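The Woman Who Reads the Minutes

2024-06-02

The village of Wanum has a newsletter, and the newsletter has a puzzle page, and for 19 years the puzzle page has had the same author. She agreed to meet me on the condition that I leave her name out of it. Half the village believes the crossword is set by a retired priest, and she would like that to continue.

"He gets the complaints," she says. "He's very good about it."

Her kitchen is the kind where the radio is on in another room and stays on. She has put out coffee and a plate of something with plums, and she has already told me that my own paper's crossword is too easy on weekdays and smug on weekends. I write this down. She watches me write it down.

She started because the newsletter had a hole in it. The man who wrote up the town meetings had moved away, and the editor had half a page and a deadline. She had never set a puzzle. She had solved them, mostly on the bus to Flemidero, where she worked in the billing office of a water company and where, she says, she learned everything she knows about hiding plain meaning inside a sentence.

"The first one was terrible. I had a word running down the left side that I'd made up. Three people filled it in anyway."

What was the word?

"I'm not telling you. One of them uses it now."

She builds the grid first, in pencil, and the long answers go in before anything else. Then she fills the corners, which she hates. Corners are where you end up needing a river in a country you can't place, or a bird that lives only in crosswords. She keeps a list of words she has promised never to use again, and she reads me the top of it with some heat. "Emu. Oleo. Aria. If I see one more aria I'll lie down in the road."

Clues come last and take the longest. A good one, in her opinion, should make the solver a little angry on the way in and a little pleased on the way out. A bad one does it the other way around. She will spend an evening on four clues and throw out three, then go to bed cross and get one of them back while brushing her teeth.

I ask whether she uses a computer. There is a program, it seems, called Irnex, and her nephew put it on her laptop as a birthday present. It can fill a grid in the time it takes to sneeze.

"It's wonderful," she says. "It put in 'aria' twice."

She went back to the pencil. She did keep the part of the program that checks whether she has used a word lately, and she speaks of it the way other people speak of a dog that turned out all right.

The worst thing she ever did, by general agreement, was the November puzzle of ten years ago, in which every clue was missing its last word. She had thought this was obvious. It was not obvious. Somebody wrote in to say that the printer was broken, and somebody else wrote in to say that the country was.

"I got 20 letters," she says. "I'd never had more than two. I was thrilled."

Does she keep them?

She does, in a folder, with the rude ones at the front. The best is from a reader on the Ivanyshyn road who solved the whole thing, missing words and all, and then sent it back corrected, with a note about her commas. She has been trying to beat that reader ever since. She doesn't know who it is. She has a theory, and the theory has changed several times, and at the moment it involves the dentist.

By this point the coffee is gone and we have moved on to what she calls the working end of the business, the part that happens at a table with a ruler and an eraser. She has views on erasers. She also has views on where a person should work, and they are stricter than I expected: no tablecloth, no pattern, nothing that could be mistaken for a grid at eleven at night.
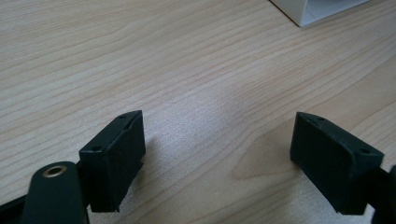

Pale wood, no tablecloth: a surface she would approve of.

"A checked cloth is a disaster," she says. "I once filled in a napkin."

Does she ever think of stopping? She has tried it. A few summers back she told the editor she was finished, and the newsletter ran a word search in her place. She found all the words before she had her shoes off. The next morning she called him and said she'd had enough rest.

The editor, for his part, had not yet told anyone she was leaving. He says he was waiting for her to see the word search.

I ask her for a clue to end on. She refuses, on the grounds that I'd get it wrong in print and the priest would have to hear about it. Then, at the door, she gives me one anyway: "Song that won't leave the corner, four letters."

I had it before I reached the car. She had told me she'd lie down in the road.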